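Kelloletti Soft-Close Door Closer, reviewed after one winter

Filed under: Hardware, Doors, Things I Said I'd Never Buy

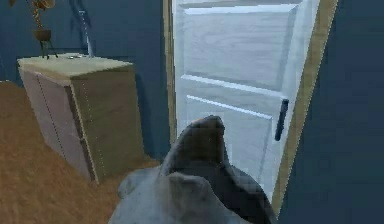
I have lived in this apartment long enough to know every door by its sound. The bathroom door clicks. The closet door groans like a man getting out of a beanbag. The bedroom door, until February, slammed, and it slammed whenever anybody opened a window, ran the kitchen fan or walked past it with conviction.

My downstairs neighbor, Radomir Matić, put up with this for a long time and then left a note. It was a polite note. It had a diagram. I ordered a door closer that evening.

The Kelloletti is a small hydraulic arm that screws to the top of the door and to the frame above it. You push the door, it swings freely most of the way, and then the arm takes over and eases it shut for the last stretch. That is the whole idea, and the box spends 6 languages explaining it.

What's in the box

One arm, one bracket, a paper drilling template, a bag of screws and a tiny hex key that I lost before I had finished reading the instructions. The screws are decent. The template is printed on the kind of paper that tears if you look at it with feelings, so tape it down along the top first and work your way out.

Two of the screws are longer than the others and go into the frame side. The instructions mention this on the back page, under the recycling advice.

Putting it up

The box says fifteen minutes. It took me a Friday evening, including a trip to borrow a hex key from Shiyu Ding across the hall, who owns every size and wanted mine back before I'd used it.

Drill pilot holes. I know you don't want to. My door turned out to be hollow in the middle with a strip of real wood along the top edge, and that strip is not generous. If you go a finger's width too low you will be screwing a spring-loaded arm into air and cardboard. Knock along the top with your knuckle and listen before you commit to anything.

The bracket has slots instead of round holes, so you get a little wiggle room after the screws are in. This is the best decision anyone at Kelloletti made and I would like to shake that person's hand. I was off by quite a bit and still got away with it.

Then comes the adjusting. There is one dial for speed and one for how early the arm grabs the door. Both are marked with arrows and neither arrow says which way is more. I went the wrong way with both. For one night the bedroom door closed so slowly that I could leave, brush my teeth, and come back in through the same swing.

Living with it

Once set, it's good. The last bit of the swing has a pleasant heaviness to it, like a car door on a car I don't own. The kitchen fan no longer causes incidents. I have seen Mr. Matić on the stairs since then, and he nodded.

There are things to complain about. The arm makes a faint sigh when it catches, and if you sleep lightly and share a room with somebody who gets up at night, you will come to know that sigh. It also drifts in the cold. During the worst week of winter the door stopped a hand's width short of the latch and just stayed there, thinking. A small turn of the speed dial fixed it, and I had to turn it back when the heat came on properly.

It won't hold a door open, either. If you like your bedroom door wide open all day, buy a wedge as well, or use a shoe, which is what I do. My sister-in-law, Mbali Adams, bought the Bulldale version with the built-in hold-open catch and likes it, though it costs nearly double and is the size of a baguette.

I tried the cheap options first, naturally. The foam strips from Drenus kept the noise down for a while and then slid off in the night, one by one. Felt dots on the frame did a little better. Neither does anything about the draft that starts the trouble.

Should you buy one

If you have one bad door, yes. If you have several, start with the worst one and see whether you still like drilling afterward. Skip it for closets, where the arm gets in the way of the shelf, and check with your landlord if you have the kind who counts holes.

I've taken off a star for the dials and half of another for the sigh. Radomir has kept the diagram, in case the bathroom door gets ideas.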